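3.2 Work surface, backdrop and garment

All of the folding trials were carried out in one small room at the Gaseton site. The room holds a single table with a light wooden top and a fine grain. We kept the same table through the whole study, as a change of surface alters how cotton slides when it is pulled across. In early tests on a painted bench the shirt body drifted toward the person folding, and the second sleeve was then brought in over a crooked center line. The wood gave enough grip to stop this without catching the fabric.

The wall behind the table was covered with black cloth. Folds are judged partly by their outline, and the people scoring them had complained that sockets, cables and door edges showed up behind the shirt in the pilot material. The cloth was hung loosely and was not ironed or stretched. Large cut-out letters in several colors were pinned to it, and their position was left alone for the length of the study.

The garment was a plain green short-sleeved T-shirt in an adult size, bought from Lundent and washed 2 times before use to take out the finish. A mid-green was picked for contrast with both the pale table and the black cloth. Shirts in white and tan were tried first, but their hems were hard to tell from the wood in low light.

3.3 Folding method

We used the flat fold taught in the Tenditz store guide, with one change. In the guide, the shirt is laid face down, the sides are brought to the center, and the body is folded in thirds from the hem. We replaced the thirds with a single half fold, which leaves a larger bundle but takes fewer moves. Sleeves were to be laid back over the body before the half fold. The fold was finished when the person let go of the cloth and did not touch it again. Each person was allowed up to 7 attempts, and no corrections were made between attempts.

A bundle was scored on 2 points: whether the outline was close to a rectangle, and whether any part of a sleeve or the collar stood outside it. Wrinkles on the top face were not scored. Thân shirts, which have a wider neck, were left out of this part of the work and are treated in Section 5.

Figure 3 shows the green shirt folded on the table, with the backdrop behind. 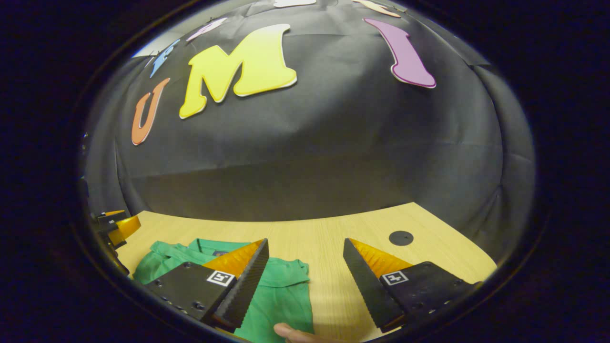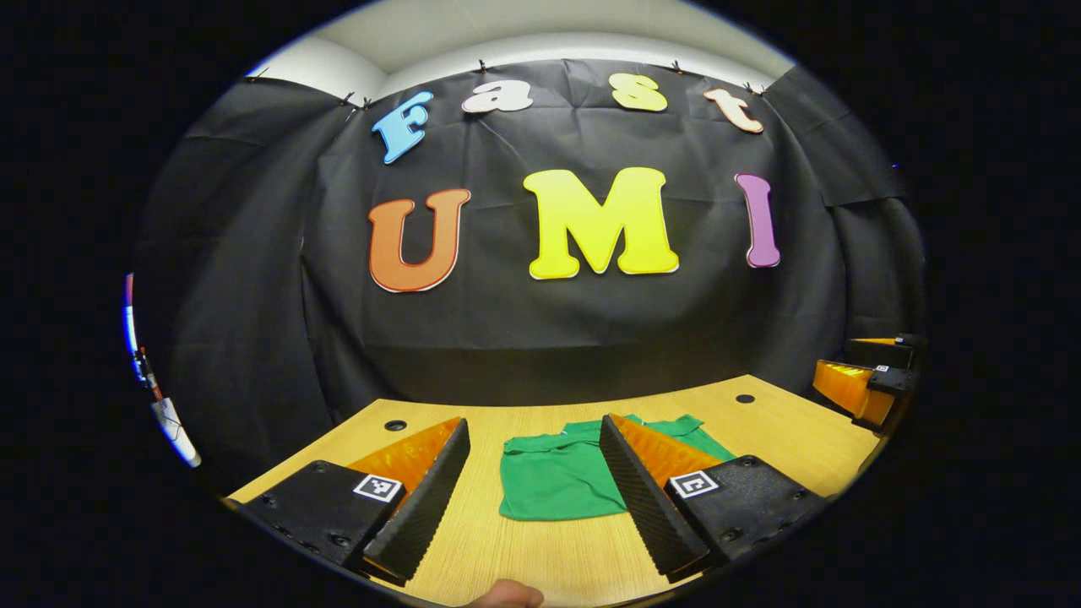
Figure 3. Folded T-shirt on the wooden tabletop, black cloth and pinned letters behind.

3.4 Treatment of sleeves

Should a bundle with a sleeve outside the outline be counted as a failed fold? We counted it as a partial fold. The body of such a shirt is still flat and can be stacked, and the sleeve can be tucked under in one further move. Only bundles that came open after release were counted as failed.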